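# Cinell Pair Grippers, after 376 folded sweaters
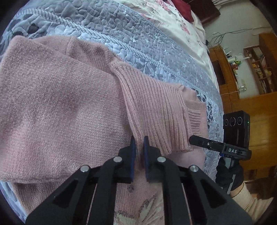 **Reviews / Data collection hardware**

I bought the Cinell set to gather folding examples for a laundry policy, which is a grand way of saying I now fold knitwear for a living and do it badly on purpose every tenth time. Waren, our training project, wants variety. It gets variety.

You hold one gripper in each hand and do the chore. The rubber-padded fingers are the best part. They'll take hold of a ribbed cuff without chewing it, and a fuzzy pink knit on a quilted bedspread is about as mean a test as I own. Thin sheets are harder — expect to pinch the bedding along with the sleeve until your wrists learn better.

Weight is fine for 46 minutes. After that the handle starts to feel like a full kettle.

The software, Takoler, is less charming. It tosses any take where it loses track of a hand, and it only says so at the end. I lost 2 evenings to this. Pumphrey's older kit was uglier but beeped at you right away, and I miss the beep.

Our target is 4000 clean folds. At my current pace the robot will learn to fold sweaters shortly after I've forgotten why anyone wears them.

**Good:** soft grip, solid pivots, easy to wear gloves with.
**Bad:** Takoler, the handle, pillowcases.

Four stars. Charge both before you start.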